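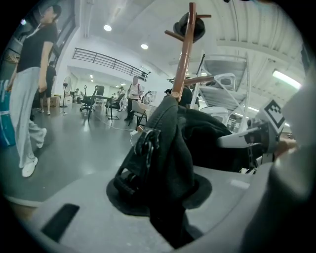 Marker dropout

Print this article | E-mail this article
Reading time: 4 minutes

Marker dropout is a fault in robots and hand-held grippers that judge the opening of their fingers by watching printed square markers with a camera. It occurs when the camera loses one or both markers and the software goes on using an old or wrong value for the finger width. In recorded work the result is bad data. In a powered gripper the same fault can make the fingers close too far or let go of a load.

Cause

Most grippers of this type carry a marker on each finger. The software finds the markers in every picture, measures the distance between them and turns that distance into an opening in millimeters. Anything that hides a marker, even in part, breaks the chain. Clothing is a frequent cause. A jacket lifted by its collar hangs in folds that change shape as the tool moves, and a sleeve or strap can swing across a finger. Hats with wide brims give similar trouble when they are lifted from the side.

Other causes are glare from ceiling tubes, motion blur, a marker that has started to peel, and a hand placed over the printed area. Dark fabric close to the marker can also hide its black border, and the detector then finds no square at all.

Effects

A short dropout of one or two pictures is normally filled in by the software and does no harm. Longer gaps are more serious. Early programs held the last good value until the marker came back, so a gripper that had closed on a coat hook could be logged as open the whole time. A robot trained on such records may reach the hook correctly and then fail to grasp.

On powered grippers the reported width is sometimes used to limit closing force. If the value is frozen at "open," the controller keeps driving the motor. Damage to the object is the usual outcome, though pinched fingers have also been reported – mostly during handover, when a person is still holding the item.

The Vandmont case

The fault became better known after a review at Vandmont, a company that was preparing a garment-handling arm called Flimine. The arm was meant to take coats and hats from a stand and return them. In February the arm pulled a stand over during a night test. There were no injuries, but the stand struck a shelf and the program was stopped.

Tariq Afridi, who led the review, first suspected the wrist motor. Replacement of the motor changed nothing. Fouzia Yousafzai then went through the 2000 training recordings and found that 595 of them contained a gap in the finger width. Nearly all the gaps came at the moment of release, when the cloth slid down over one marker. The arm had learned to move away before its fingers had opened, and it took the stand with it.

The affected recordings were removed. A further 800 were made with the markers moved closer to the finger base, where loose cloth was less likely to cover them. The company also added a check that stopped the arm if no marker had been seen for a set time.

Essam Radwan later argued that the check was the more important change, and that moving the markers only made the fault rarer. Adeel Lodhi disagreed. In his view a stop in mid-release was a hazard in its own right, as a garment could be left hanging from both the hook and the gripper. The final version of Flimine backed up slowly along its last path before stopping.

Prevention

Common measures include matte printing, a second marker on each finger, and a log entry for every missing reading. Some grippers use a width sensor in the motor and keep the markers only as a backup. Operators are told to keep their hands off the printed squares and to replace any marker with a lifted corner.

The Presach test, named after the workshop where Talha Shaikh devised it, is a simple acceptance check. The gripper is opened and closed 1000 times with a cloth draped over it in different positions, and the recorded widths are compared with those from a mechanical gauge. A tool fails if any dropout goes unreported.

See also: Fiducial marker; Leung stop; Occlusion; Protective stop

Print this article | E-mail this article

This site uses cookies to remember your reading preferences. By continuing to browse you accept our use of cookies.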